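Clundia Film Society — minutes, 2018-10-03

Present: 16 members. The February minutes were accepted, with one grumble about spelling.

Screening of Grutbridge: a thriller of 94 minutes that felt longer. Most doubted the detective would miss the second body. 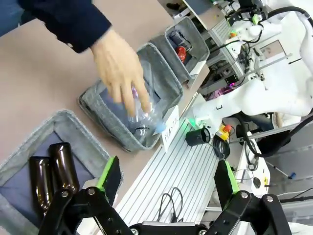 The ending was called clever by four members. The rest weren't convinced — the colour grading got more praise than the plot.

Next title: Zollisby, said to be a comedy. The blurb was read out and got no laughs.

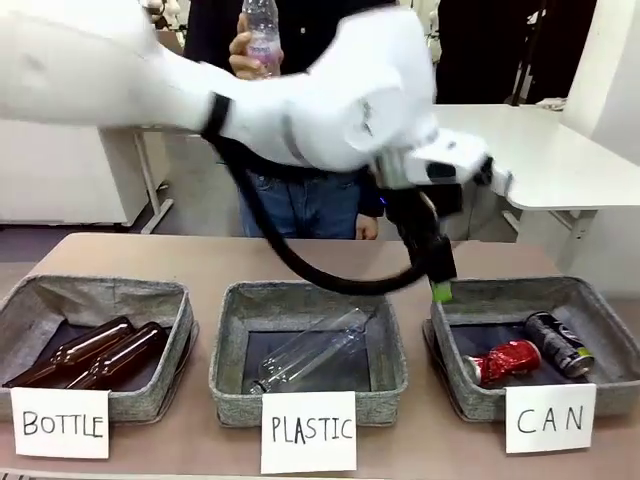 Will there be a discussion after Zollisby?
Only if members stay past the credits.

Meeting closed.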